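Calutcombe Robotics Club
Workshop safety check, hand gripper project
Date of check: 2024-02-07
Result: passed with comments

1. Floor and walkways
Needs work. Cables lie on the floor where people walk. Please tape them down or move them along the wall before the next session.

2. Bags and personal things
Needs work. Bags go on the shelf in the corridor, also when you come only for half an hour.

3. Gripper, body and fingers
OK. Screws are tight. The rubber on the Orkik unit has a small tear, 6 mm, and should be changed before August.

4. Head and chest equipment
OK. Straps were tried by each member. Long hair must be tied back, and loose sleeves rolled up.

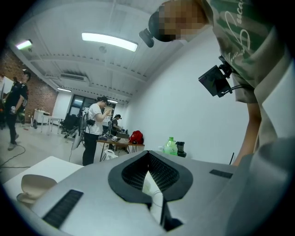

5. Batteries
OK with comment. The charger from Nodora was left on overnight one time. I have written the switch-off time on the door. We have 2 spare packs and both are without swelling.

6. Drinks
Needs work. Bottles and cups stay away from the electronics, with the lid closed. I said this at the last check also.

7. Lifting
OK. Members may carry up to 37 kg with the trolley, never by hand alone.

8. First aid and extinguisher
OK. The burn gel is new. The key is in room 408.

Open from last time: the Slaoui power supply still has no label. Do not use it until it is tested.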